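3. What owners do at renewal time

The first part of the paper was about rents on paper. In this part I want to get into the messier business of what happens in the weeks before a lease runs out, when an owner has to decide whether to ask for more money, ask for the same, or say nothing and hope the tenant stays put. I talked to 80 owners of rented homes in Driltari, all of them people who look after their own places without a management company, and I read 185 renewal letters that they were kind enough to dig out for me (some from email, some from shoeboxes, one from the back of a cookbook).

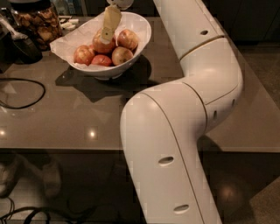
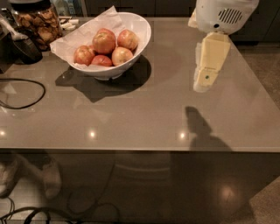 Figure 1. Two views of a kitchen counter with a white bowl on it.

3.1 Getting people to talk

I started out with a proper questionnaire and dropped it after the first week. Owners would answer "How do you set the renewal rent?" with something very sensible, like "I look at the market," and then twenty minutes later, over coffee, tell me a completely different story about the same tenant. So I switched to asking them to walk me through their last renewal from the start. When did you first think about it? Who did you talk to? What did you write, and what did you cross out? I got so much more that way!

Trefor Pugh did a good share of the interviews with me and was much better than I was at leaving a silence alone. Chrysoula Gavalas read the letters separately from me and sorted them by tone before she had seen any of the rent figures. We disagreed mainly over the very short letters. I tended to read a two-line letter as cold, and she tended to read it as friendly between people who already knew each other. After going back to the owners to ask, I have to say she was right more often than I was, and the coding we use here is hers.

One thing to keep in mind is that the owners came to us. We put notices in the library and the hardware store and asked people to pass the word along, so we probably have too many owners who feel fine about how they treat their tenants. Somebody who pushed a family out last spring isn't very likely to call a stranger and offer to talk about it. I come back to this in the section on limits.

3.2 The number comes late

I had pictured an owner sitting down, working out a rent, and then writing a letter around it. For most of the people we spoke to it went the other way. They wrote the letter first, or at least started it, with a blank where the rent would go. The opening lines got a lot of care. They thanked the tenant for looking after the place, they asked after the baby or the new job, they mentioned the gutters. Then came the blank, and quite a few letters sat in a drafts folder at exactly that point, sometimes for weeks.

What filled the blank in the end was usually a recent bill. An owner who had just paid the property tax asked for more than an owner with a similar house who had paid it a few months back. I asked one man with two nearly identical row houses on Ifans Street why the rents had drifted so far apart, and he was honestly puzzled for a minute, then laughed and said one lease came up right after the insurance bill and the other came up before Christmas. He had never lined them up side by side until I asked him to.

I don't want to make this sound silly. A bill is a real cost and it's fair enough to think about it. But a yearly bill belongs to the whole year, and to the other house as well, and the tenant whose lease happens to end that month ends up carrying the owner's mood about it.

3.3 Good tenants and the discount they don't hear about

Nearly every owner told us they charge a good tenant less than they could get from a stranger. I believe them, because the letters and the local listings mostly bear it out. The part I found interesting is how rarely they say so. In the letters, the rent is just stated. There's hardly ever a line along the lines of "this is below what similar homes are going for, and I'm keeping it there because I'd like you to stay."

When I asked why, I got two kinds of answers. Some owners thought it would sound like bragging, or like a threat (if it's a favor, it can be taken away). Others were worried about putting it in writing in case they needed to raise the rent later. Yevdokiia Melnychuk, who read an early draft of this section, wondered whether the tenants might know anyway. We spoke with a much smaller group of tenants, so I want to be careful, but the ones we did speak with mostly didn't. Several of them assumed they were paying the going rate, and a couple thought they were paying over it. They looked around for somewhere cheaper, found out there wasn't anything, and came back, by which time the owner had spent a month thinking they were about to lose them.

That month matters more than I expected. Owners put off repairs during it. They stop planning. One woman had paint picked out for the hallway and didn't buy it, because if the tenants were leaving she'd want to do all the rooms together, and if they were staying she'd only do the hall.

3.4 When software suggests the rent

A handful of our owners had tried Bevix, a rent-tracking program that shows a suggested figure when a lease is due to run out. I was all set to write a gloomy paragraph about computers pushing up rents. In our small group it was more of a muddle than that. Owners who used it did fill in the blank sooner. They also tended to argue with the figure, out loud, as if it were a pushy brother-in-law. "It doesn't know she shovels the neighbor's walk," one of them told me.

Where the owner had no strong feelings about the tenant, the suggested figure went straight into the letter. Where the owner liked the tenant, it got knocked down, usually to a round number. And where there had been some trouble (late rent, a dog nobody had mentioned), it was used pretty much as cover: the program says so, sorry. I'd love to see this looked at with a larger group, and with owners who hadn't chosen the program for themselves.

For comparison, Tomos Kemeys let us sit in on renewals at Ikarier, a local firm that manages homes for other people. There the figure comes first. It's set by a fixed yearly review in April, whatever month the lease ends, and the person who writes to the tenant has no say in it. The letters are plainer and go out earlier. Tenants get a longer stretch to think, and they also get nobody in particular to call if they'd like to talk it over. Both of those came up in the tenant interviews, sometimes from the same tenant.

3.5 How the letter gets delivered

This was going to be a footnote, and then it grew. Owners who lived close to their tenants often carried the letter over by hand, and owners who did that asked for smaller increases. You could say they were softer people to begin with, and maybe so. But three of them told us they changed the figure after deciding to deliver it in person, and before sealing the envelope. They could picture standing on the step.

Email did something else. It made replies quicker and shorter, and it made owners nervous when the reply didn't come. We saw second emails sent the next morning with the increase already cut, before the tenant had said a word about the first. Hefin Mathias calls this bidding against yourself, and I've borrowed the term for the table in the next section. In 4 of the letter sets the owner had done it twice.

I asked each of these owners, later on, whether they'd heard why the tenant was slow to answer. The reasons were very ordinary. The tenant was traveling, or wanted to talk to a roommate, or had read it on a phone at work and meant to reply at home. In one case the first email had gone to an address the tenant stopped using years ago, so the only offer she ever saw was the lower one, and she signed it that evening.

3.6 A note on timing

Local leases bunch up at the end of summer, so the letters we have lean toward people renewing in a busy market, with plenty of other renters looking. Winter renewals are thin in our set. The ones we do have read differently: more thanks, more talk of repairs, and smaller increases or none. I'd be wary of making much of that until we have another winter's worth. Trefor and I have asked the owners with winter leases to save their drafts for us this time, crossed-out bits included, and most of them have said they will.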